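9 September 2021

Spent the morning on the Van Damme divorce for the gossip column. She kept the Skornach house, he kept the cooking show, and the tabloids are keeping both of them.
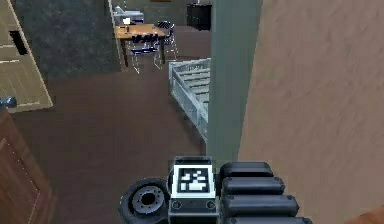

Nathalie Wuyts rang at lunch to say her Jeleo cover had been bumped for a soap star's new fringe. I said the colour of her backdrop might have hurt her chances, being much the same tan as a certain streaky wall I know. She hung up.

Filed 900 words on the ex-wife. The editor wants 300, and a favourite lipstick.
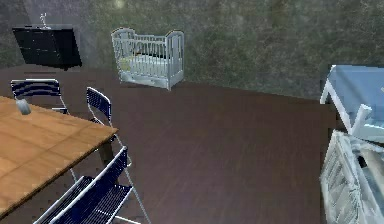

Black dresser, dark floor, greenish-grey wall.

Must ring Cletard about the invoice.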